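Mallotico play vegetables with cotton tote
Item 1102

Toy food sets promise a lot, and we don't believe most of it. The colours are good and the shine is a bit much – no potato ever gleamed like this one.
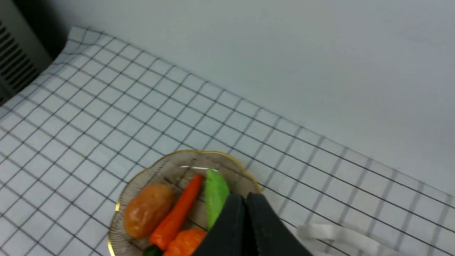 Potato and carrot on a scalloped plate. Plate not supplied.

The tote is plain off-white canvas with sewn handles. It slumps when you open it, so don't expect a tidy storage box. 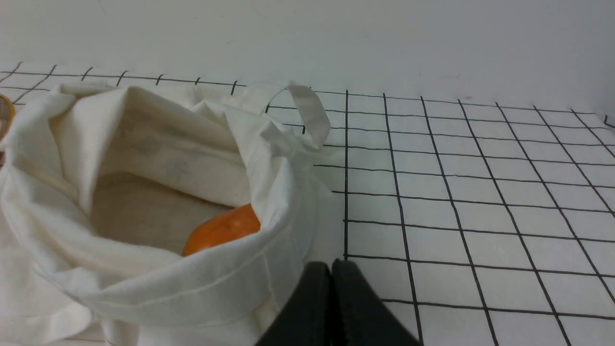 Mallotico calls the set "educational". We'd call it shopping practice, and fair enough at that. Returns within 10 days, unused.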